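Desk clear-out, June

The small office at the back of the shop had not been sorted since we moved in. These are the notes from the clear-out, put up mainly so the rest of the building can see what is going spare. Anything listed can be collected from the back office after 11 in the morning.

The drawers came first. Most of what was in them was small: batteries, pen caps, cable ends, keys without labels. Small things went into trays on the desk and were looked at one by one before anything was thrown out.
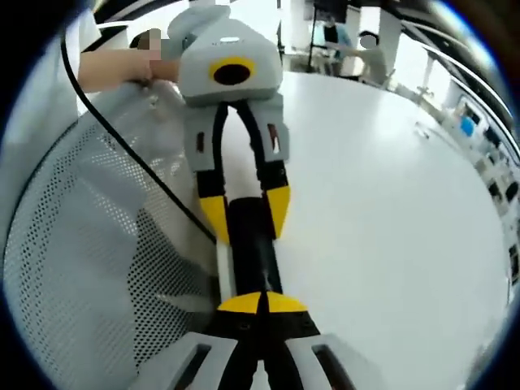

Items that could not be matched to anything went into the Nusten box on the lower shelf. If you are missing a cap, a plug or a short length of tube, look there first. The box will be kept until the end of the month and then emptied.

The filing cabinet is staying. Its key is on the hook by the door, tag 484. Old Rissanen catalogues have gone for recycling, apart from the last two, which are on the window sill.

Going spare: one desk lamp, two letter trays, a Cutel hole punch and 19 hanging folders, all used. The lamp needs a new bulb.

Questions to the Wiver office, extension 561.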